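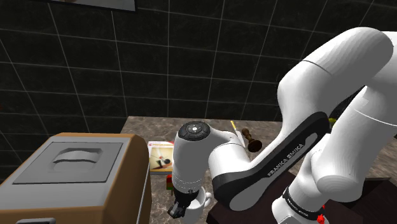
1/ Thread on kitchen water, conductivity meters and scale. I get asked the same question every few weeks: "my TDS pen says 417, is my water hard?" The pen can't tell you. Long version follows.

2/ A TDS pen has two electrodes and a temperature sensor. It measures electrical conductivity, corrects it to 25 °C and multiplies by a fixed factor. The result is displayed as ppm. No solids are weighed at any point.

3/ The factor depends on what the manufacturer assumed was dissolved. Sodium chloride calibration gives one number, the "442" mix gives a higher one. Same glass of water, different ppm. Check the leaflet, or put the pen in conductivity mode if it has one.

4/ My tap in Irkthorpe reads 756 µS/cm and the pen shows 417 ppm. Divide and you get 0.552. That is the conversion factor my pen uses for this sample, and it tells you more about the pen than about the water.

5/ Hardness is calcium plus magnesium, normally reported as mg/L of calcium carbonate. Conductivity responds to all ions, including sodium, chloride, sulfate and nitrate, none of which make limescale.

6/ The clearest demonstration is an ion exchange softener. It swaps calcium and magnesium for sodium. Hardness drops close to zero and the pen barely moves. People then return a softener that was working.

7/ Reverse osmosis is the opposite case. It removes most ions of every kind, so the pen falls a long way. A TDS pen is a reasonable tool for watching an RO membrane age. Log it monthly from the same tap after the same flush.

8/ For hardness, use a titration kit. Fill the vial to the line, add indicator, add drops until the color changes from red to blue, read the table. Swirl after every drop. The last drop is the one people rush.

9/ Padmavathi Iyer asked whether strips are good enough. For setting the hardness dial on a dishwasher, yes. For choosing a filter cartridge, I'd spend the extra on drops. Strips come in wide bands and the colors shift if you read them late.

10/ Scale also depends on alkalinity. Calcium and bicarbonate together are what come out of solution on heating. You can have moderate hardness with low alkalinity and see very little in the kettle. Most aquarium shops sell a KH kit, which is an alkalinity kit under another name.

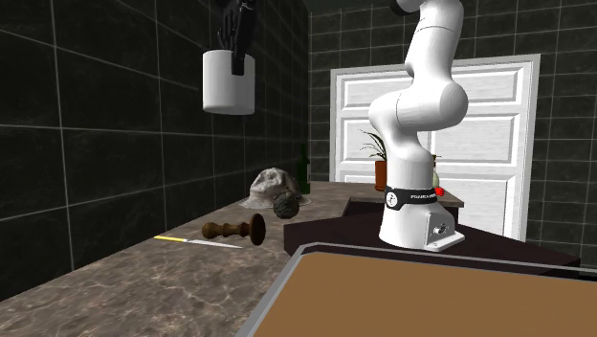

11/ Temperature. Calcium carbonate gets less soluble as water warms and dissolved CO2 leaves at the same time. In my water heater the difference between a low setting and 70 °C is plain on the element. Don't turn the tank down to fight scale without reading up on Legionella first.

12/ Descaling. Citric acid works well cool or lukewarm. In very hot solution with a lot of calcium you can precipitate calcium citrate, a pale deposit that is harder to shift than what you started with. Follow the appliance manual where it disagrees with me.

13/ Never mix any acid descaler with bleach. Chlorine gas. Rinse fully between products.

14/ Acid and stone: limestone, travertine and true marble are carbonate and will etch. Granite mostly won't, though its sealer may suffer. Wipe drips off the counter either way.

15/ Correction from Elango Acharya, who is right: in an earlier thread I gave hardness in German degrees and labeled it French. 1 °dH is 17.8 mg/L as CaCO3, 1 °fH is 10. If you copied that table, throw it out.

16/ Sampling notes. Cold tap only, run it for 2 minutes, remove the aerator if it's crusted, rinse the cup in the sample first. Let the pen settle before reading. Rinse the electrodes in distilled water and cap them.

17/ Murali Kartha asked for brands. I don't do brands. Buy a kit with an expiration date printed on the reagent bottle - old indicator gives a muddy endpoint and you'll overshoot.

18/ Magnetic clamps: I have no data of my own. Balakrishnan Kaimal has one on his incoming pipe and is running paired kettles until July. I'll post his weights when he sends them, with the method.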